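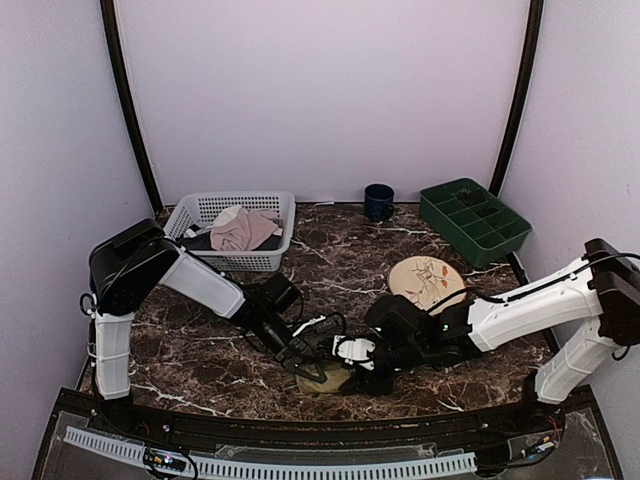 Section 10
Sorting and Folding Small Laundry at the Tabletop

10.1 Scope

This section covers the layout of the sorting tabletop, the unloading of the laundry basket, and the flat folding of small garments, in particular underwear, sleepwear and knit tops. It applies to all shared laundry rooms in the Ulton residence. Bed linen, towels and outerwear are handled on the large table and are covered in Section 14.

Residents and staff who have not used the tabletop before should read 10.2 through 10.5 in full before starting. Experienced users may go directly to 10.5.

10.2 Items required

– One laundry basket with perforated sides
– One open cup for loose buttons, pins and coins
– One divided organizer box
– A soft, dry cloth
– The item list for the current wash load

Replacement baskets and organizers are ordered through Junis under the residence account. Do not substitute a basket with a cracked or split rim. Cups may be of any color, but must stand upright without support.

10.3 Laying out the tabletop

1. Wipe the marbled surface with the dry cloth, working from the back wall toward the front edge. Lint collects in the rear corners.

2. Place the basket at the rear left. Leave a hand's width between the basket and the edge of the tabletop.

3. Place the cup close to the back wall, to the right of the basket. The mouth of the cup must be open and unobstructed.

4. Place the organizer at the rear right. It may be set square to the walls or turned so that one corner points toward the front. Both positions are acceptable, provided that every compartment can be reached.

5. Keep the middle of the tabletop free for folding. Garments waiting their turn stay in the basket.

Note: Small items already in the organizer, such as hair ties, cords and clips, may remain there from one load to the next. They are to be removed only by the owner or at the monthly clearing described in 10.7.

Caution: Do not stand the cup inside the organizer. A tipped cup may empty into several compartments at once, and pins are difficult to find against a dark base.

10.4 Unloading the basket

1. Confirm that the load is fully dry. Press the thickest part of the heap, usually a waistband or a seam, between two fingers. If there is any doubt, return the load to the drying rack.

2. Lift garments out singly, starting with the top of the heap. Do not tip the basket. Pale pieces often lie folded over darker ones, and a tipped heap will roll light fabric across dark lint.

3. Check each garment for a care tag before folding. Tags are easily mistaken for scraps of paper when they show through a crumpled heap. They must not be pulled or cut.

4. Turn garments right side out. Close any hooks or snaps.

5. Put loose objects found in pockets or seams into the cup. Cords, drawstrings and other long items go into a compartment of the organizer, coiled if possible.

6. Light and dark garments of the same owner may share one stack once folded. Garments of different owners may not.

Note: If a garment sheds dye onto the cloth when wiped, set it aside and mark it on the item list with the letter D. The laundry office will contact the owner.

10.5 Folding garments with a wide waistband

Wide, contrasting waistbands are found on many briefs and lounge garments. The band is usually thicker than the body fabric and holds its shape, so the fold is built from the band outward. The steps below assume that the user is standing at the front edge.

1. Lay the garment in the middle of the tabletop with the waistband running front to back along the right side and the body of the garment extending to the left.

2. If the band carries printed lettering, turn the garment so that the lettering faces up. An olive-green garment with a cream waistband reading "BEST HEALTHY & BEAUTIFUL" is laid flat in this way in the picture that follows step 4.

3. Smooth the fabric with the flat of the hand, from the band toward the far edge. Curved seams may leave the outer edge slightly uneven. This is normal and does not need to be corrected by stretching.

4. Keep any round cushion or mat to the right of the garment. Nothing should rest on the fabric while the next fold is being made. 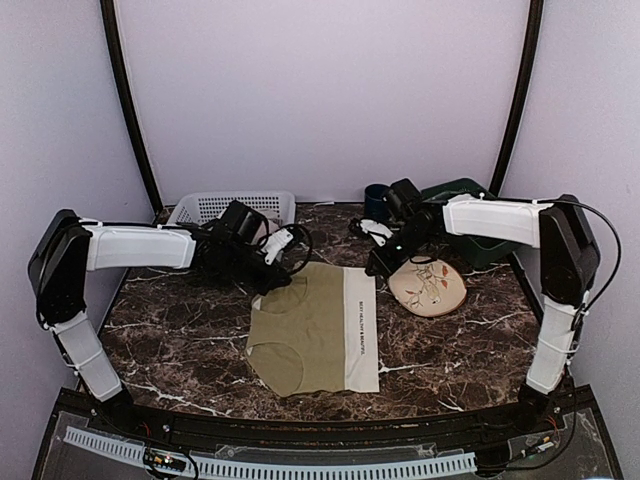
5. Fold the edge nearest the user toward the center line, stopping one third of the way across.

6. Fold the far edge over it. The two folded edges should lie parallel to each other and at a right angle to the band.

7. Bring the left end over to meet the inner edge of the band. For longer garments, repeat this fold once.

8. Tuck the free end under the band if the band is loose enough to receive it. Do not force elastic that has stiffened with age.

9. Place the finished piece with the band facing the front, so that any lettering can be read without handling the stack.

Caution: Do not press folds with an iron on the tabletop. Heat damages both elastic and surface. Ironing is carried out only at the boards along the window wall.

10.6 Folding tops and soft pieces

1. Lay the garment face down with the neckline toward the back wall.

2. Fold each side inward to the width of the hand plus the thumb. Sleeves are laid back along the body.

3. Fold the hem up to the neckline, then fold once more.

4. Turn the piece over. Thin fabric may be rolled if it does not hold a fold.

Loose pieces of cloth that cannot be identified as garments are folded in quarters and placed at the bottom of the owner's stack. If no owner is named on the item list, the piece is returned to the basket and carried over to the next load.

Stacks should not exceed 15 pieces. Taller stacks tend to lean during transport, and the lower garments crease at the band.

10.7 Finishing and clearing

1. Check that the basket is empty, including the corners, where socks and small tags may lodge against the perforations.

2. Empty the cup into the tray at the laundry office window. Coins are logged by staff. Buttons are kept for residents until the end of March each year.

3. Look into every compartment of the organizer. Report any sharp object before leaving the room.

4. Wipe the tabletop again and return the basket to the rear left.

5. Sign the item list and hang it on the hook by the door.

The organizer is cleared completely once a month. Notice is posted on the laundry room door beforehand, and items not collected are held at the office under the room number.

10.8 Common difficulties

The waistband curls when laid flat.
Turn the garment over, smooth the reverse side, and turn it back. If the band still curls, fold with the curl facing inward.

The folded piece opens in the stack.
Place it lower in the stack, or use the tuck described in step 8 of 10.5.

The garment slides on the tabletop.
The surface is smooth and very light fabrics will move. Rest one hand on the band while folding with the other.

Dark lint appears on pale fabric.
Remove it with the dry cloth before folding. Do not use adhesive rollers on printed bands, where they may lift the lettering.

The item list does not match the load.
Fold the load as usual and enter the difference on the back of the list. Missing pieces are traced through Rønning, the outside laundry, if the load was sent out.

10.9 Contact

Questions concerning this section may be directed to Bendik Aasen, Laundry Services, extension 81. Damage to tabletops, walls or fittings is reported to Clarkon on the maintenance form, a supply of which is kept beside the item lists.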